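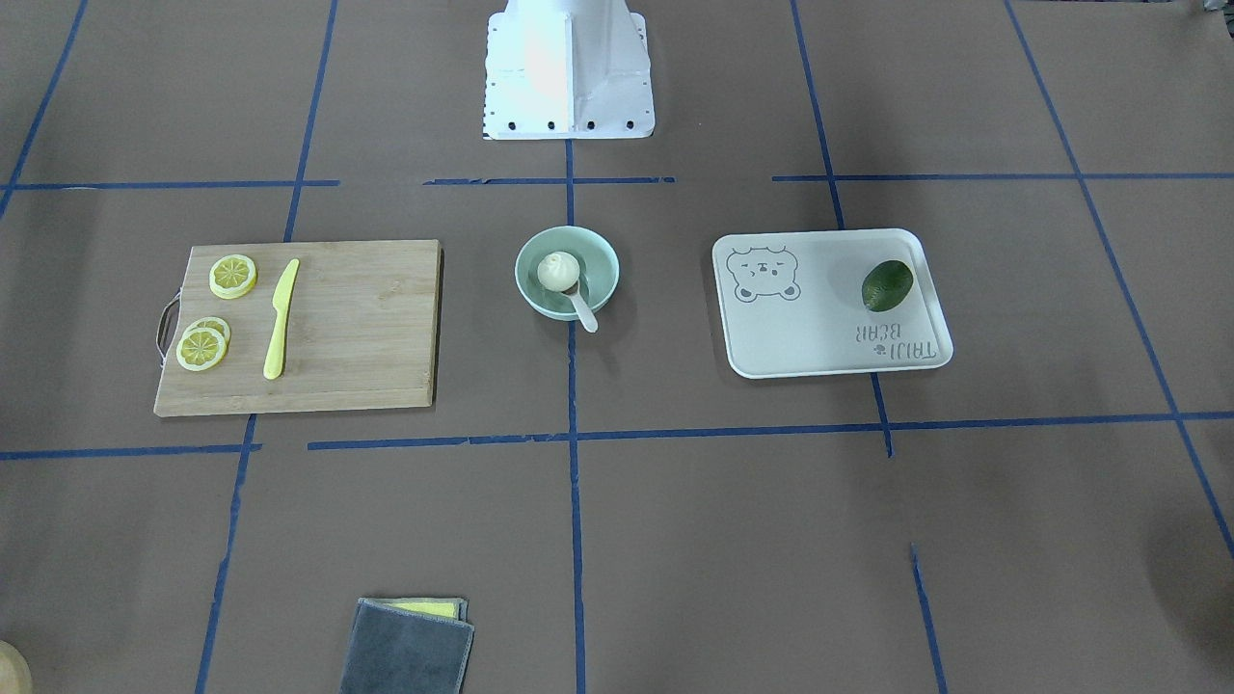

Eko Warm-Up Log – README

Version of 2024-02-06

Summary

Eko Warm-Up Log is a small set of training records from people who lift weights for recreation. Each record describes one warm-up and the first working set that came after it. We collected it because most training diaries that we could find begin with the first heavy set, and the minutes before it are missing.

The set contains 261 sessions from 12 lifters. All of them train at the Jilwood gym and all of them had at least one year of experience with a barbell when they started to keep the log. Three of them also compete, but their sessions are not marked separately.

What is in the folder

sessions.csv – one row for each session
movements.csv – one row for each warm-up movement, in the order in which it was done
lifters.csv – age group, years of training and main lift
codes.txt – the short names of the movements and what they mean

The files are joined by session_id and lifter_id. The text is UTF-8 and the separator is a semicolon. If your spreadsheet program opens everything in one column, please check the import settings first.

Fields in sessions.csv

session_id: whole number, no gaps
lifter_id: letter code, the same in all files
main_lift: squat, bench, deadlift or press
warmup_min: length of the warm-up in minutes, from the first movement to the first working set
room_temp: temperature of the gym in degrees Celsius, read from the wall thermometer
ready_before: how ready the lifter felt on arrival, from 1 to 5
ready_after: the same question, asked right before the first working set
first_set_rpe: effort of the first working set, from 1 to 10
note: free text, often empty

Fields in movements.csv

session_id: as above
position: 1 for the first movement, 2 for the second and so on
code: short name, see codes.txt
reps_or_sec: number of repetitions, or seconds for holds and skipping
side: left, right, both or none
load_kg: zero if no weight was used

How the records were made

The lifters wrote on paper cards during the session. The cards were typed in at the end of each week. Warm-ups were not prescribed. Every lifter did what he or she normally does, and we only asked for the same names to be used for the same movements. This was harder than we expected. For example, "leg swings" can mean forward and back or from side to side, and in the first weeks both were written with the same word. From June on there are two codes, LSF and LSS. Older rows have the code LSX, which means that we do not know the direction.

Time was taken from the clock on the wall or from a phone. The Haworth bikes show their own time, but they stop counting when the pedals stop, so we did not use it. For bike work the code is BIK, and the value is always in seconds.

Elastic bands are Valtex bands from the gym rack. We wrote down the color in the note field where the lifter gave it. The load is recorded as zero for all band work, and you should not read this as "no resistance".

Known problems

Warm-ups longer than 40 minutes were left out. They were mostly sessions in which the lifter waited for a free rack, and the real warm-up could not be separated from the waiting.

Room temperature is missing for many morning sessions. An empty cell means missing – please do not fill it with the average.

The ready_before answer was sometimes written after the warm-up had already started. We cannot say in which rows.

Lifter F changed the main lift during the collection. In lifters.csv you will find only the first one, but sessions.csv is correct for each day.

Suggested use

The log can be used for teaching basic statistics, for testing a training diary app, or for looking at how people order their warm-up movements. It is too small and too mixed for advice about injuries. There is no control group, and the lifters chose their own loads.

Privacy

Names and dates of birth were never typed in. Age is given in groups of ten years. Each lifter read the final rows and could remove any session. Notes that mentioned a medical condition were deleted before release.

Changes in this version

Added the side column to movements.csv
Corrected load_kg in rows where pounds had been entered
Split the old code HIP into HIC (circles) and HIB (bridge)
Removed two duplicate cards

License

You may use and share the files for non-commercial work if you name Eko Warm-Up Log as the source. If you find a mistake, please send the session_id together with your message.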